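Otro mercado gastronómico, y van...

Me escribieron ya varios lectores para preguntarme qué opino del Nilteo, el mercado gastronómico que abre en diciembre en Rivadeneira 3331, donde estaba la fábrica de pastas. Opino poco, porque todavía no abrió. Pero leí la gacetilla entera, cosa que sospecho que no hicieron los portales que la copiaron con las mismas comas, y algo me queda para decir.

La gacetilla la firma Culbridge, el grupo que administra el edificio. Promete casi 70 puestos, "cocina de autor a precios de barrio" y una "experiencia de encuentro". Lo de la experiencia lo dejo pasar, ya lo dicen hasta las ferreterías. Lo de los precios de barrio me interesa más. Busqué la carta de algún puesto, uno solo, con un número al lado de un plato. No hay. Pregunté por mail y me contestaron con amabilidad que los precios "se comunicarán oportunamente". Cuando alguien está orgulloso de lo barato que vende, lo pone en la vidriera.

Después está el asunto de los alquileres. Un puestero que firmó y que me pidió que no lo nombrara me contó cómo funciona: un fijo mensual, un porcentaje de la venta y un aporte para publicidad. Además la bebida la vende la casa. El que alguna vez tuvo un local de comida sabe que la milanesa paga los sueldos y la gaseosa deja la ganancia, así que al puestero le están sacando justo la parte que rinde. ¿De dónde sale entonces el precio de barrio? Del tamaño de la porción, me imagino. Ojalá me equivoque.

El nombre que más circula es el de Drirkach. Para los que no son de la zona: fue una casa de pastrón y pepinos que cerró hace años, con un mostrador largo y un cartel verde que quedó colgado mucho tiempo después de que bajaran la persiana. Ahora "vuelve". Vuelve la marca, en todo caso. En la gacetilla no aparece nadie de la familia, ni un cocinero de entonces, ni se aclara si la carne la van a curar ahí mismo o si llega envasada de una planta. Dice "receta original", entre comillas incluso en el texto de ellos, y me pareció un detalle de sinceridad involuntaria.

Yo comí en el Drirkach viejo bastantes veces y tampoco quiero mentir: no era para tanto. El pastrón era muy bueno los martes, cuando recién salía, y bastante seco el fin de semana. El pan dependía de quién hubiera ido a buscarlo. Los pepinos sí, los pepinos eran extraordinarios, y si los hacen igual voy a ser el primero en la cola. Pero el recuerdo fue subiendo de categoría con cada año que el local estuvo cerrado, y ahora hay gente que jura haber probado ahí el mejor sándwich de su vida. Alguno de esos no había nacido.
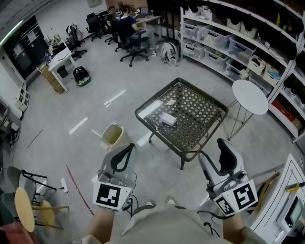

Tapa de vidrio sobre trama oscura.

Del mobiliario también se habla mucho. La nota de prensa le dedica un párrafo completo a las mesas compartidas, a la luz cálida y a las plantas colgantes. A la cocina le dedica una línea. No dice nada de extracción de humos, y con esa cantidad de planchas y freidoras bajo un mismo techo de chapa a mí es lo primero que me preocuparía. En el último mercado de este tipo al que fui comí ceviche con olor a papa frita, y el abrigo lo tuve que colgar en el balcón hasta el otro día.

Hablé de esto con Dardo Saavedra, que cocinó en hoteles media vida y es menos desconfiado que yo. Según él, me olvido de los puesteros chicos: para alguien que no puede juntar la plata de una llave ni de una campana propia, un puesto es la única manera de entrar. Tiene razón en eso y se lo reconocí. Le pregunté cuántos conocía que hubieran salido del puesto al local propio. Pensó un rato y me dijo que dos. Uno de los dos ya cerró.

También me dijo que soy un amargo, pero eso lo dice siempre.

Un lector me mandó las condiciones de la preventa de vales, que sí tienen precio. Comprás ahora un crédito para gastar cuando abran, con un beneficio que figura en letra grande, y en la letra chica dice que vence a los dos meses de emitido y que no se puede usar en "puestos adheridos con régimen especial". No hay lista de los puestos con régimen especial. Yo no lo compraría. Si tenés ganas de prestarle plata a un desarrollador inmobiliario, por lo menos pedile que te firme algo.

¿Voy a ir? Sí, claro que voy a ir. Queda cerca, me dan curiosidad los pepinos y prefiero quejarme con conocimiento de causa. Lo que no pienso hacer es ir a la inauguración, que es cuando está todo fresco, los cocineros buenos están en la plancha y la mitad de la sala come invitada - me llegó la invitación y la agradecí. Iré un mediodía cualquiera, cuando ya se hayan ido los fotógrafos, y voy a pagar lo mío.

Mientras tanto, si alguno de ustedes alquiló un puesto y quiere contarme cómo es el contrato, el mail está en la columna de la derecha. No publico nombres. Y si en Culbridge leen esto y tienen a mano una lista de precios, la subo completa y sin comentarios. Bueno, con algún comentario.

Agregado a la noche: me avisan que en la página del Nilteo cambiaron "receta original" por "inspirado en la receta original". La captura de la versión anterior la tengo guardada.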